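Birkden Household Textiles: Folding and Laying-Out Collection
Data card and README

Summary

The Birkden Household Textiles collection records everyday cloth items as they are laid out, smoothed and folded on a table. It was prepared for people who study laundry work, textile care and the teaching of household skills. The material is organised by item and by stage of folding, so that a reader may follow a single towel from a crumpled start to a finished stack, or compare the same stage across many items.

The collection is maintained under the Druvix programme. This document sets out what the collection contains, how the items were chosen and prepared, how files are labelled, and the conditions under which the material may be used.

Contents

The current release covers 60 items. They fall into the following groups:

Towels and face washers
Tea towels and kitchen cloths
Pillowcases
Table linen, including runners and serviettes
Plain lengths of unhemmed fabric

Clothing is excluded. Garments have sleeves, collars and fastenings that call for a different vocabulary, and they are to be dealt with in a separate collection under the working title Breduson. Fitted sheets are also excluded from this release.

Selection of items

Items were drawn from ordinary household stock. Preference was given to cloth that had been washed many times, as new fabric often carries a factory finish and holds its shelf creases. Colours were chosen so that neighbouring items could be told apart without difficulty. Plain colours predominate. Patterned items make up a small share of the release and are marked as such in the item list.

Each item was washed before recording and dried flat. Items were not ironed. Creases are therefore a normal part of the material, and users should not treat them as faults in the record.

Table and surface

All items were laid out on a covered table. Several coverings were used in turn, both plain and patterned. Patterned coverings are entered in the surface field as "floral", "check" or "stripe". Users who intend to trace the outline of a cloth should consult this field first, as a busy covering can make a pale hem harder to follow.

The covering was straightened at the start of each item. Minor movement of the covering during folding was left as it occurred.

Stages

Every entry is given one of five stage labels.

1. Crumpled. The item rests on the table in no particular arrangement.

2. Opened. The item has been spread, though corners may still be turned under.

3. Laid long. The item forms a long, narrow rectangle, running from left to right. Creases along the length are accepted at this stage, as are small raised folds at either end. The near edge should be fairly straight. A second cloth may be present, as with the folded cream-white cloth near the right end of the purple length in the reference view.

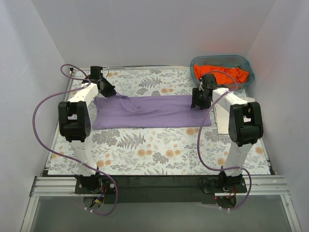

4. Part folded. At least one further fold has been made, and the item has not reached its final size.

5. Finished. The item has reached its final size and is ready to be stacked.

The boundary between stages 3 and 4 gave rise to the most disagreement during labelling. Where two readers differed, the earlier stage was recorded and the entry was flagged for review. Nearly 10 per cent of entries carry this flag.

File organisation

Each item has its own folder, named with the item group and a running number. Within the folder, entries are ordered by stage. A plain text file lists the colour, the approximate size, the surface field and any remarks. Remarks are in free text and have been only lightly edited.

The item list is supplied separately and should be read alongside the folders. Where the two disagree, the item list takes precedence.

Known limitations

Thick bath towels are under-represented – most would not fit the table when fully opened. Dark cloth shows fewer visible creases than light cloth, and labels for dark items should be used with some caution. Colour names were assigned by eye. "Lavender", "mauve" and "purple" have been merged under "purple" in the item list, although the remarks may retain the original word.

Conditions of use

The collection may be used for teaching, study and non-commercial publication. Users are asked to cite it as the Birkden Household Textiles collection and to state the release. Redistribution of altered labels is permitted provided that the changes are described in an accompanying note.

Changes in release 2

Stage 3 was renamed from "strip" to "laid long".
The Bech table linen set was added.
Duplicate entries for tea towels were removed.
The surface field was made compulsory.

Corrections to labels should be submitted with the item number, the stage concerned and the proposed wording. They are reviewed each January and included in the following release.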